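오르키코(Orkico) 출판 > 도서 > 정치·사회 > 회고록

회의는 저녁에 끝난다
실비 트랑블레(Sylvie Tremblay) 회고록 한국어판

상품 개요

본 도서는 톤디코(Tondico) 시의회 의원을 세 차례 역임한 실비 트랑블레의 첫 회고록입니다. 저자가 선거 사무소의 전화 담당으로 정치에 입문한 시기부터 마지막 임기의 예산 심의를 마치기까지를 총 31장에 걸쳐 기록하였습니다. 첫 선거에서 2,965표를 얻어 당선된 과정, 초선 의원으로서 상임위원회 배정을 기다리던 몇 주, 두 딸의 하교 시간과 본회의 일정이 겹치던 시기의 일과가 시간 순으로 서술되어 있습니다. 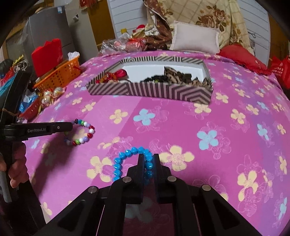 분홍색 꽃무늬 침대보 위의 파란색 구슬 팔찌

저자는 의정 활동과 가정생활을 별도의 장으로 나누지 않았습니다. 조례안 협상 경과를 기술한 대목 바로 뒤에 저녁 식사 준비와 숙제 지도에 관한 기록이 이어지며, 이러한 구성은 원서의 편집 방침을 그대로 따른 것입니다. 특히 자키(Zaki) 지구 버스 노선 존치를 둘러싼 9장부터 13장까지는 상대 정당 의원과의 교섭 과정을 회의록과 개인 메모를 대조하여 복원한 부분으로, 지방의회의 의사 결정 절차를 이해하는 데 참고가 됩니다. 직장 내 성희롱 신고 절차를 정비한 조례의 제정 경위는 17장에서 다룹니다. 해당 장에 등장하는 신고인의 성명과 소속은 당사자의 요청에 따라 변경되었습니다.

구성

제1부 전화 담당 (1~8장)
제2부 노선과 표결 (9~20장)
제3부 마지막 예산 (21~31장)
부록: 주요 조례안 발췌, 의회 용어 대조표, 인명 색인

원서에 수록된 각주는 모두 번역하였으며, 국내 지방의회 제도와 차이가 있는 용어에는 옮긴이 주를 추가하였습니다. 부록의 의회 용어 대조표는 한국어판에만 수록되어 있습니다.

판형 및 사양

제본: 양장, 실 제본
본문 용지: 미색
글자 크기: 일반판과 큰글자판 두 종류
전자책: 별도 판매, 본문 검색 및 음성 낭독 지원
초판 발행 부수: 1,000부 (일반판)

큰글자판은 주문 제작 방식으로 공급되며, 주문 확정 후 취소가 제한됩니다. 일반판과 큰글자판의 쪽수가 서로 다르므로 독서 모임이나 강의에서 두 판을 함께 사용하는 경우에는 장 번호를 기준으로 인용하여 주시기 바랍니다.

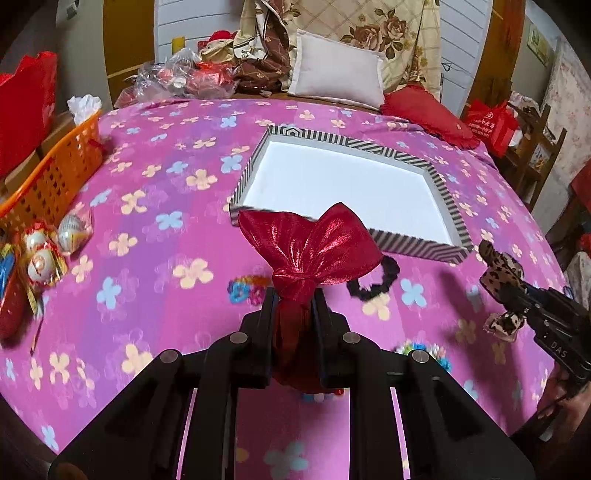
단체 구매 및 기관 납품

도서관, 학교, 의회 사무기구 및 정당 교육 부서에서 단체로 구매하시는 경우 별도의 견적서를 발급합니다. 견적 요청 시 기관명, 담당 부서, 필요 부수, 희망 납품 시기를 기재하여 주십시오. 물류는 트로스테크(Trosteck)에서 대행하며, 세금계산서는 납품 확인 후 발행됩니다. 도서관용 장비 작업은 신청 기관에 한하여 제공하고, 작업 비용은 견적서에 별도 항목으로 표시합니다.

토론 자료

단체 구매 기관에는 장별 토론 질문과 연표를 수록한 진행자용 소책자를 무상으로 제공합니다. 소책자는 교육 목적의 복제가 허용되나, 내용을 수정하여 배포하거나 판매하는 행위는 허용되지 않습니다. 개정본은 매년 1월에 배포합니다.

교환 및 반품

파본 또는 오배송의 경우 수령한 상태 그대로 교환하여 드리며, 왕복 운송비는 당사가 부담합니다. 구매자의 사정에 의한 반품은 도서가 훼손되지 않은 경우에 한하여 접수하고, 운송비는 구매자가 부담합니다. 전자책은 내려받기를 시작한 이후에는 환불되지 않습니다. 당일 발송은 오후 3시 이전에 결제가 완료된 주문에 적용되며, 큰글자판은 제외됩니다.

관련 상품

회의는 저녁에 끝난다 (큰글자판)
회의는 저녁에 끝난다 (전자책)
톤디코 시의회 연설 선집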